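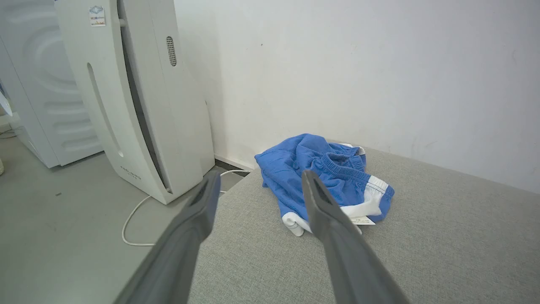
Fig. 1. Blue shorts with white trim, bunched on an upholstered seat, paper tag at the lower edge.

Household Textiles, Unit 3
Handout: Clothes on soft furniture – sorting, folding and care of the seat
Instructor: Soo-ah Ban
Revised 15 Jul 2021

Read this before the practical. Bring one pair of shorts with an elastic waist and one upholstery swatch from the Stelter box. The swatches have to go back in the box at the end of class.

1. The starting point

Most clothes in a home are not folded where they are stored. They are dropped on whatever is nearest, and a low seat or an ottoman is very often nearest. We start from the heap because that is what you will meet in a client's house.

A heap hides things. Find these before you fold:

Waistband. On elastic shorts it is the gathered part and it keeps its shape even when the rest is crumpled. In Fig. 1 it curves across the upper part of the heap. Pick up here.
Trim. Contrast trim shows you where a leg opening runs. Follow it with a finger if you can't tell front from back.
Tags. A paper tag lying with a garment gets read and set aside before washing. Read sewn-in care labels too, and do not guess from the feel of the cloth.

2. Folding elastic-waist shorts

Hold the waistband at both sides and let the legs hang. Shake once. Lay the shorts face down and pull the side seams straight. Do not stretch the waistband flat; it will only spring back and drag the cloth with it.

Fold one leg over the other so the trims line up. Smooth from the waist toward the hem. Then fold the hem up to the waist. For a shallow drawer, fold once more.

White trim on a strong color needs some attention. Wash with like colors in cool water the first few times, and take the load out as soon as it is done. Trim that sits against damp blue cloth can pick up color. The Nikach worksheet from January has the wash test for this, and you should have your results from it in your folder. If you were absent, do the test on your own time and hand it in with this unit.

A soft seat is a fair place to sort but a poor place to fold. The cushion gives under your hands and the creases end up crooked. Use a table or an ironing board for the fold itself.

3. The seat

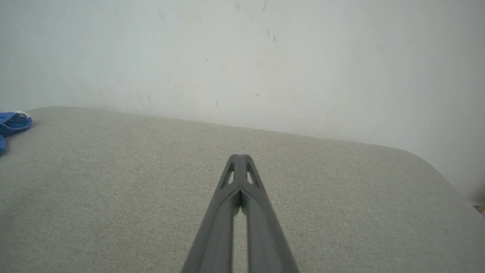

Fig. 2. Light greige upholstery fabric against a white wall. Note the fine weave and the rounded corner.

Pale woven upholstery is common and students tend to underrate the care it needs. The mixed threads give a slightly mottled color, so light dust is hard to see on it until you wipe it with a dark cloth. Greasy marks show sooner.

Routine care: vacuum with the soft brush, low suction, working in one direction and then across it. Go along the edge next to the wall with the narrow nozzle. Rounded corners take more rubbing than the flat top – check them for pilling each time.

Spills: blot, do not rub. Use a white cloth. Test any cleaner on the underside and let it dry completely before you judge it.

Damp clothing should not be left on pale upholstery, above all anything dark or bright. Dye transfer onto a seat cover is much harder to deal with than dye transfer onto a sock.

4. Wear ratings

Upholstery cloth is often sold with a rub count. For the swatch exercise, our own bench rubber is set to 2,000 strokes. The Humphreys swatch went to 2,645 before we saw a broken thread. The Pronska swatch has not been run yet, and your group may take it if you want. Please log the stroke count on the card and not on the swatch.

These are classroom figures. They are for comparing one swatch with another on our bench and can't be set against a maker's label.

5. For next class

Fold your shorts three times from a heap and write down where the fold went wrong, if it did.
Identify the weave of your swatch and make a sketch of it at twice life size.
Read chapter 3 in the course reader, up to the section on slipcovers. Loose covers and shrinkage are covered next time.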